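Giltico Community Help
Home > Kitchen and Table > Cups, plates and storage

Light blue plastic cups stick together in the stack and keep a smell. What do you do with yours?

Posted by Merari on Thursday, March 26, 2020
Viewed 696 times

Hello to all. I have a set of light blue plastic cups which we use every day for water, juice and sometimes milk. I bought them at the Skurnport market last May and in general I am very satisfied with them, they are light and the children can carry them without fear. But I have two problems and I did not find the same case in the older topics.

First problem. When I put one cup into the other after washing, they go very deep and then they do not want to come apart. Yesterday I pulled so strong that one cup flew to the floor. It did not break, but I would like to avoid this. I have tried to turn them and to knock on the side with a wooden spoon. Sometimes it helps, mostly it doesn't.

Second problem. Inside, at the place where the bottom meets the wall, there is a round curve, and I have the feeling that something stays there. When I look from above it seems clean, but after one night in the cupboard the cup smells like old dishcloth. I wash by hand with normal dish soap and a sponge, then I dry with a towel and stack them at once because our kitchen is small. We have no dishwasher.

My questions are: how do you separate the stuck cups without damage, and how do you store them so that the smell does not come back? I would prefer not to buy something special. Also I don't know if boiling water is allowed. There was a paper sticker on the bottom but I removed it the first day and I did not read it, my mistake.

Thank you in advance and sorry for my English.

Hnatiuk
Member, 188 posts

Hello Merari, your English is good, I also learned it as an adult.

I had both problems with my own cups and I think they are connected. You stack the cups when they are still a little bit wet. The towel takes the big drops but a thin film of water remains, and between two smooth walls this water holds like glue. The air cannot go in, so you pull against it. And the same closed water makes the smell in the night.

For the stuck ones, do it like this. Put cold water in the upper (inner) cup, and stand the lower one in a bowl of warm water from the tap. Warm, not hot. Wait 5 minutes. The outer cup becomes a little wider and the inner one a little smaller, and then you turn them slowly against each other while you pull. Don't pull straight up, always turn. If it does not work the first time, change the water and wait again. A drop of dish soap on the line between the two cups can help also, tilt them so it can run in.

Please do not use a knife in the gap. I did this one time and now I have a cup with a scratched rim, which is not nice for the lips.

For the smell: one spoon of baking soda in each cup, fill with warm water up to the rim, leave it over night. In the morning take a soft bottle brush or an old toothbrush that you keep only for this, and go around in the curve at the bottom. A flat sponge goes over this place and does not enter. Then rinse two times. If the smell is still there, repeat with white vinegar and water, half and half, for one hour, but don't mix it together with the soda, because then both become weak.

About boiling water I would not do it. If you don't know which plastic it is, the highest I would go is water in which you can still hold your hand.

And then the drying. I leave my cups on the rack upside down until the evening, and I put them in the cupboard one beside the other. When I have no place and must stack, I put a small piece of paper towel between them, folded – it keeps a little air and they come apart with no effort.

tall_shelf
Member, 5 posts

just hit them on the counter they come off. or buy glass

Merari

Thank you, but with small children I will stay with plastic.

Hnatiuk, I made the warm and cold water with the pair that was the worst. On the first try nothing, on the second try they opened with a small sound. The soda is standing in the other cups now and I will write how it goes with the smell.

Window Side
Member, 127 posts

The answer of Hnatiuk is right in most points, I want only to add some things about the storage, because I also have a small kitchen and I disagree a little with the upside down drying.

When you put a cup with the opening down on a flat surface, for example on a table or on a tray, the rim closes and the wet air stays inside. On a rack with wires it is okay, on a flat tray it is not. I let mine drip first, only the time until I finish the other dishes, and after this I turn them with the opening up and leave them standing free on the table. Or I lay them on the side if nobody needs the table, then the air goes in easily, but they like to roll, so keep them away from the edge. Before going to bed I touch the bottom inside with a dry finger. If the finger stays dry, the cup can go in the cupboard.

For stacking, two in one pile is enough. With a high pile the weight presses the lower ones together and you have again the first problem. If your cupboard has much height between the shelves, a small wire shelf gives you a second floor and you maybe don't need to stack at all.

One more thing about the towel. Smell it first! In my case the cups were innocent, it was the dish towel, which I changed only on the weekend. Now I take a fresh one every second day and the cups smell of nothing. The sponge is the same story, it should dry also and not lie in the sink.

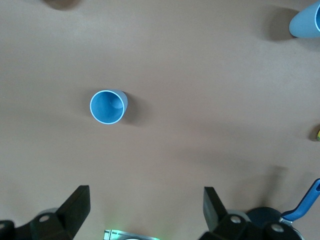 Two light blue cups airing on the table, one with the opening up.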